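**Trellilell** is a tabletop demonstration kit for recording two-handed manipulation tasks. It is sold by Gutel, a small equipment supplier, and is used mainly by robotics labs that need training data for arms fitted with matching grippers. The kit was first offered in January as a replacement for an older single-hand set called Dekero.

## Contents

The standard kit holds two hand-held grippers, their cables, a foam work surface, a roll of black marking tape and a case of task objects. The grippers are mirror versions of each other. Each has two jointed fingers and a mounting plate on top that accepts a tracker or a small camera. The host computer is not included.

Gutel also sells an object pack named Lungu, with 18 household items such as bowls, sponges, sticks and cloths. Labs may use their own objects instead, and many do.

## Use

The operator sits at the table with one gripper in each hand and carries out the task directly. There is no robot in the loop during recording. Finger opening and hand position are logged together and later converted to arm motions.

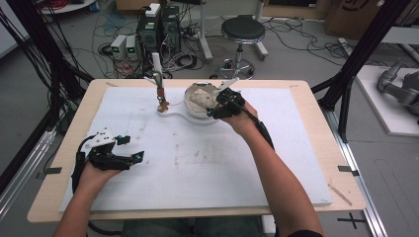 *Two-handed recording at a foam-covered table, with the right gripper beside a white bowl.*

The foam board gives the fingers a little clearance when they close on thin items, and it keeps dishes from sliding. The manual recommends tape marks on the table so that the board can be put back in the same place between sessions. Boards pick up scuffs with use and are sold separately in packs of four.

A session usually lasts roughly 5 minutes per task, followed by a reset. Cables run from the back of each gripper and are meant to hang clear of the forearms. The manual suggests routing them outside the elbows.

## Versions

The first version had plain finger pads. The second, which is the one now shipped, has softer pads and a stiffer top plate. Parts from the two versions can be mixed, but the grippers must be calibrated again afterward.

## Reception

Chanida Petchrat, who reviewed the kit for a lab equipment newsletter, found the grippers light enough for long sessions and called the calibration steps clear. She was less satisfied with the cables, which she considered too stiff near the plug, and with the lack of a wireless option. Her review also noted that small round objects were hard to pick up with the original pads.

Gutel later added a softer cable as a spare part. It fits both versions.

## See also

- Dekero
- Lungu object pack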